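Twenty minutes a hem: a Mandbridge mender on going out on her own

The shop on Pearce Street has no sign yet. The landlord wants to approve the lettering and has had the drawing since December. In the meantime there is a sheet of paper taped inside the door with the hours on it, and people find their way in regardless, most of them holding a plastic bag with trousers in it.

The owner, who asked that her name be left out, spent 28 years doing alterations in the back room of a dry cleaner in Darusley. When the cleaner closed she was offered a job at a bridal store and turned it down.

"I don't mind a wedding dress," she says. "I mind the phone calls that come with a wedding dress."

She had savings, and she spent 4000 dollars of them on two second-hand machines, an industrial iron and the first month's rent. The better of the two machines is a straight stitcher that came out of an upholstery workshop. The other does buttonholes and, she says, not much else without an argument.

What people bring in

Most of the work is hems. After that come zippers, then linings, then what she calls pocket jobs, where the cloth is fine but the pocket has worn through from keys. She takes in school uniforms in January and winter coats as soon as the weather turns.

"Coats are always late. It gets cold one morning, everyone pulls the coat out of the cupboard and the zip is still broken from last year. Then I get all of them in one week."

She charges by time. A plain hem takes her twenty minutes, including the pressing, and she prices everything else as so many hems. A jacket lining is worth about 200 dollars on that scale, which makes some people pick the jacket up off the counter and leave with it. She has stopped trying to talk them around.

"If the jacket cost them less than the lining, they're right to go. I tell them so. Some of them come back later with a better jacket."

There are things she refuses. She will not do leather, and she will not take anything that hasn't been washed. She used to let the second rule slide for regulars and now she doesn't. 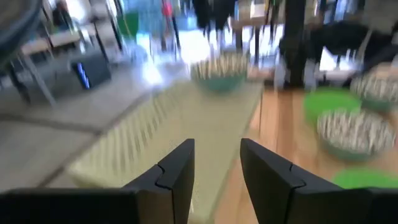

Learning the trade

She learned from an aunt, who is now 86 and still does her own mending by the kitchen window. The aunt had worked in a shirt factory and taught the way she had been taught, which meant unpicking. For the first few months the future mender was not allowed to sew anything at all. She took apart old shirts, collar first, and laid the pieces out flat.

"I thought it was a punishment. I was fourteen and I wanted to make a skirt. But you can't fix a collar if you don't know how it went on, and after a dozen shirts I could have done it with my eyes shut."

She still unpicks by hand, with a small blade that she replaces often. A blunt one drags, she says, and that is how holes get made. She keeps the thread from the original seam on the table until the job is finished so she can match the colour against it in daylight.

The Prumano coat

The repair she gets asked about most is a long grey wool coat with a Prumano label that came in during her second week. Moths had been at the front panel and both cuffs. The customer had been told elsewhere that it was finished.

She took cloth from inside the hem and rewove the holes one thread at a time, mostly in the evenings. The cuffs she shortened by a centimetre. It took far longer than she had quoted, and she charged the price she had quoted.

"I wouldn't do that again at that price. I'd do it again, though — it was lovely cloth."

The customer wore it out of the shop. Several people have since come in asking for the same thing, usually for jumpers, which are knitted and need a different method. She does those too, but she warns them the patch may show.

What comes next

She would like to run a class in the back room once the lease is settled, starting with buttons and moving on to hems. She has room for four people at a time and doesn't want more. A friend has suggested she film the lessons and put them online.

"I've thought about it. You'd have to see what my hands are doing and I'd have to talk at the same time, and I can't do both. I go quiet when I sew."

She expects to hear about the sign by the end of the month. The shop is open from nine until four, and she locks the door for half an hour at noon to eat her lunch.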